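Chapter 5

Broadcasting, Borders and the Control of Information

Learning aims

By the end of this chapter, students should be able to:
explain why governments restrict the entry of foreign films, music and news;
describe the main methods by which such restrictions are put into effect;
distinguish between a licensing rule and a criminal prohibition;
assess the reliability of reports that come from places closed to outside journalists.

Key terms

censorship; jamming; licensing; prohibited material; secondary source; self-censorship; smuggling

5.1 Introduction

States have long taken an interest in what their citizens read, hear and watch. Printed books were inspected at ports and city gates well before the arrival of radio, and the officials who carried out this work often had wide powers to seize, burn or return what they found. When broadcasting became common in the twentieth century, the same concern took a new form. A radio signal does not stop at a customs post. A government that wished to keep out foreign programmes had either to block the signal or to control the sets on which it could be received.

This chapter examines the laws and practices by which states limit the movement of information across their borders. It is mainly concerned with material made for entertainment, such as television drama, popular music and feature films. Political news has received more attention from scholars, but light entertainment is frequently treated by the authorities as an equal danger. A drama set in an ordinary flat shows how people in another country eat, dress, travel and speak to one another, and viewers may draw their own comparisons.

Chapter 4 dealt with the press and with the ownership of newspapers. Students who have not yet read that chapter are advised to do so before starting Section 5.3, where several of its terms are used again without further definition.

5.2 Forms of restriction

Restrictions may be placed at any of several points between the maker of a programme and its audience. At the first point, a state may refuse permission for foreign works to be distributed. Cinemas and television stations are then allowed to show only those titles that appear on an approved list. A rule of this kind falls on companies, and the usual penalty is a fine or the loss of a licence.

At the second point, the state may act against the means of delivery. Radio signals can be jammed by broadcasting noise on the same frequency. Websites can be blocked at the level of the network. Travellers may be searched for discs, memory cards and printed matter, and goods arriving by post may be opened. 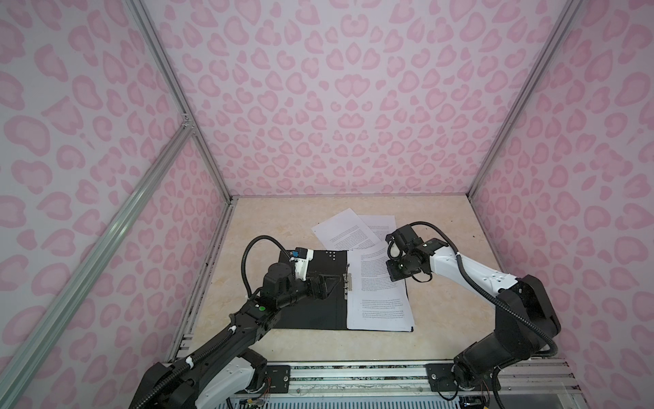 Figure 5.1 Two robot arms and a black clipboard-style folder

At the third point, the law is directed at the person who watches or listens. Possession of a forbidden recording becomes an offence in itself, and lending or selling it is commonly treated as a more serious one. Laws of this third type raise the gravest questions in human rights law, particularly where those charged are young or where the penalties are out of proportion to the act.

The three types are often found together. Where the first two are weak, a government may come to depend more heavily on the third, and inspections of private homes may follow.

5.3 A classroom case: the Sekside rules

The following case is used throughout the chapter. Sekside is a border district with one main crossing and a single licensed distributor, Bajpai. Under the district rules, Bajpai may import no more than 400 foreign titles in a year, each of which must be examined before release. In the year under study it submitted 131 titles, of which 7 were refused.

At first sight these figures suggest a mild system. Students should consider, however, what they leave out. They do not record titles that Bajpai chose not to submit in the expectation of refusal. They say nothing of recordings carried over the crossing by private persons. A low rate of refusal may show tolerance, or it may show that distributors have learned what will not be accepted. The second possibility is known as self-censorship and is discussed in Section 5.5.

5.4 Evidence and its limits

Much of what is known about strict systems of control comes from people who have left the country concerned. Their accounts are valuable, and in some cases they are the only evidence available. They must nevertheless be handled with care. A witness may have seen an event directly or may have heard of it from a neighbour, and news reports do not always make the difference clear. Names are frequently withheld to protect relatives, so that a second reporter cannot easily check the story.

Deepak Gautam, in the lecture notes on which this section is based, recommends that every report be traced to its earliest published form. Where several newspapers carry the same account, the reader should establish whether each spoke to a separate witness or whether all relied on one original article. In the latter case there is a single source, however many times it has been printed.

Before continuing to Section 5.5, students should select one recent report on the subject of this chapter and write a short note stating who first published it, who is quoted, and which of its claims could be confirmed by other means.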